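Chapter 5
Spare Parts and the Small Repair Shop

After reading this chapter you should be able to say what a spare part costs while it waits, decide which parts a shop must keep, and prepare a simple stock card.

5.1 The part that waits

In the first four chapters we spoke of customers, prices and working hours. Now we come to a subject which many owners of repair shops leave for the end of the year, when they must count everything. A spare part is bought on one day and used on another day. Between these two days it occupies a shelf, and it also holds money that the shop could use for something else.

Let us take the shop of Liliana Vitale in Atville, which repairs coffee machines and small kitchen appliances. At the count in November the shop had 876 different parts on its list. In the twelve months before, only 147 of them had been used even once. The others were bought for machines which customers did not bring any more, or they came in a packet together with a part that was needed. Switches, seals and cables are typical of this second group. They are cheap when we look at them singly, and for this reason the owner does not feel the cost.

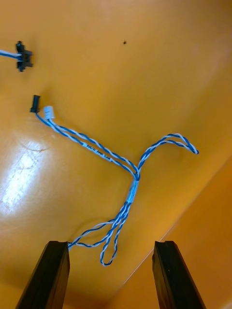
Nives Benedetti objects that a count of this kind is unjust to the slow parts. A shop lives from its good name, she writes, and the good name is made on the day when a customer comes with a machine fifteen years old and the part is there in the drawer. If we throw away all that did not move in one year, we keep a tidy shop which can repair only new machines.

The objection is serious and we will return to it in Section 5.4. For the moment it is enough to observe that two different questions are mixed in it. The first question is how often a part is asked for. The second is how long the customer must wait if the part is missing. A seal for the Viro machines is asked for every week, but the supplier Pagano delivers it in 2 days. The pump of the old Arance model is asked for almost never, and when it is missing the repair can stop for a whole month. It can be correct to keep few of the first and still keep one of the second.

5.2 Where the part is kept

A list has value only if it agrees with the shelf. Most differences between the two begin at the worktable, where a part is taken out, tried, and then put back in a different place or not put back at all. Every shop should therefore fix a place for parts that have left the shelf and are not yet mounted, and should empty this place before closing.
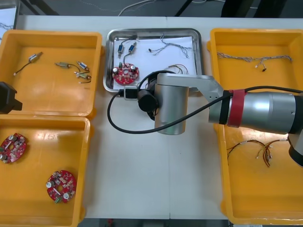
Figure 5.2 Yellow bins and a steel tray on a white worktable.

The stock card follows the same principle. It has one line for each movement, with the day, the quantity and the name of the person who took the part. Parts that return to the shelf receive their own line, and the old line is not erased.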